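Section 4: Bench Layout, Fixture Plate and First Pick

Applies to: Venville desktop disassembly cell, home and shared-workshop build
Prepared by: Clodagh Dunne
Checked by: Nam-gil Byun
Revised: June 14, 2022

4.1 Before you start

Complete Section 3 (arm mounting and wrist camera) before starting this section. The arm must be bolted down, the emergency stop must be wired in, and the controller must power up without a fault. If the controller shows a fault at power-up, go back to 3.6 and clear it there. Faults carried over from Section 3 give misleading results in the contact test.

You will need:

Hex keys, metric set
Steel rule, 500 mm or longer
Slot nuts and bolts to suit the bench profile
Printed fixture plate, Kulkarni pattern
One scrap desktop tower, side panel removed
Masking tape and a fine marker
Lint-free cloth

The scrap tower must be a machine you are willing to damage. Do not use a working computer for any step in this section.

CAUTION: Unplug the tower from the mains before it goes on the bench and leave the lead off. Do not open the power supply unit. Its capacitors can hold a charge long after the lead is removed.

4.2 Preparing the bench

1. Wipe down the slats with a dry cloth. Swarf in the slots will stop the slot nuts from seating.

2. Check the bench surface with the steel rule in both directions. If you can see light under the rule anywhere in the working area, loosen the slats, press them flat and tighten again from the centre outward.

3. Mark the working area with masking tape. Keep the tape outside the reach of the gripper fingers. Tape edges lift over time and can be dragged.

4. Confirm that the wrist cable has enough slack for the full travel of the arm. Move the arm by hand in free-drive mode to each corner of the working area. The cable must not pull tight or touch the bench at any corner.

5. Clear all tools from the bench. Tools left in the slots are the most common cause of a stop during the first run.

Note: Members using the Horden bench should read the height card taped inside the tool cupboard. The Horden bench sits lower than the Venville bench, and the saved positions do not carry over.

4.3 Printing and checking the fixture plate

The Kulkarni pattern plate holds removed parts in known positions so that the arm can return to them. It is printed in one piece.

1. Print the plate flat side down. Use a brim. Do not use supports in the part pockets.

2. Let the plate cool on the print bed before removing it. A plate pulled off warm will bow.

3. Lay the plate on a flat surface and press each corner in turn. If it rocks, reprint it. Do not try to flatten it with a heat gun.

4. Trim any stringing from the pockets and brackets with a sharp knife. Cut away from the bracket walls.

5. Push a spare part of each type into its place by hand. The part should drop in under its own weight and lift out with one hand. If it binds, scrape the pocket walls lightly and try again.

Cormac Ó Gríofa's revised print file has wider clearances in the pockets. Use the revised file for all new plates. Plates from the older file can stay in service if they pass step 5.

4.4 Placing the tower and plate

1. Lay the tower on its side on the slats with the open side up.

2. Place the fixture plate flat on the slats beside the tower. Leave a clear gap between the two so that the gripper can come down to the edge of either one without touching the other.

3. Line up the long edges of the slats with the bench axis set in Section 3. If the axis was taught from the tabletop and not from the slats, teach it again now.

4. Move loose cables inside the tower away from the parts to be removed. Do not cut them at this stage. A cable lying across a part can catch on the fingers during the lift.

5. Jog the arm over the tower at low speed and check that the wrist clears the drive bays.

6. Bring the closed fingers to the lower edge of the plate for the contact test. Watch the wrist view while you jog. Stop when the fingertips meet the edge.
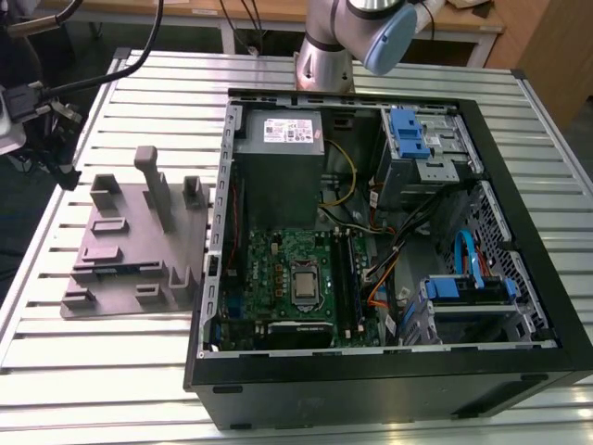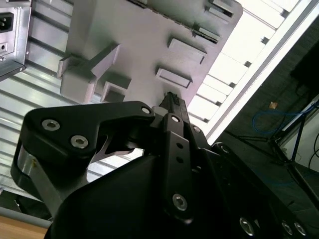 4.5 Contact test

The contact test confirms that the position reported by the controller matches the real position of the plate. Run it each time the plate is moved, reprinted or swapped.

1. With the fingertips at the plate edge, record the position shown on the controller in the log sheet.

2. Raise the arm clear of the plate and return it to the home position.

3. Send the arm back to the recorded position at low speed. Keep one hand on the emergency stop.

4. Compare the contact point with the first one. If the fingertips land short of the edge or push the plate, check the slot bolts at the arm base and repeat from step 1.

5. Repeat the test at a second point on the plate, as far from the first as the arm will comfortably reach.

6. Once both points agree, fasten the plate to the bench with slot bolts. Tighten by hand only. Over-tightening will crack the base.

7. Run the test once more after fastening. Tightening the bolts can shift the plate.

CAUTION: Do not hold the plate in place with your fingers while the arm is moving, even at low speed.

4.6 Setting the grip force

1. Start at the lowest force setting in the gripper menu.

2. Close the fingers on a scrap memory module held in the gripper by its short edges. Hold a cloth underneath to catch it.

3. Raise the force one step at a time until the module stays put when you tug it lightly.

4. Add one more step and save the value under the part name.

5. Repeat for each part type. Do not use the memory module value for metal parts such as drive cages. They need a higher setting and will slip.

Note: Liam Keogh keeps the saved values for the shared bench in the blue binder. Write in any changes you make, with the part name and your initials.

4.7 First pick

1. Set the speed override to its lowest value.

2. Release the retaining clips on the memory module by hand. The clips are not part of the automatic sequence in this version.

3. Jog the open fingers over the module. Lower them until the tips sit on either side of it, above the board.

4. Close the gripper at the saved force.

5. Lift straight up. If the arm reports a force limit, open the gripper and check that both clips are fully open. Do not raise the force limit to get past the fault.

6. Move to the fixture plate, lower the module into its pocket and open the gripper.

7. Save each position as you go. Name positions by part and action, for example MEM1-ABOVE, MEM1-GRIP, MEM1-LIFT.

4.8 Fault table

Code: 108
Meaning: Wrist camera not found
Action: Reseat the camera plug at the wrist. Restart the controller.

Code: 500
Meaning: Force limit reached during lift
Action: Open the gripper by hand control. Check clips and cables, then repeat 4.7 from step 3.

Code: 1000
Meaning: Position outside taught working area
Action: Jog back inside the area in free-drive mode. Check the bench axis (4.4, step 3).

For codes not listed, send the log file to Arlindo Siqueira with a note of the step you had reached. Replacement fingers and slot bolts are bought through the Fundgate parts account. Orders placed after the October stocktake go on the following year's sheet.

4.9 Shutting down

1. Return the arm to home.
2. Open the gripper fully.
3. Power down the controller and wait for the fan to stop.
4. Remove loose parts from the fixture plate and bag them by type.
5. Cover the wrist camera.

Continue to Section 5, Sequencing Multiple Parts.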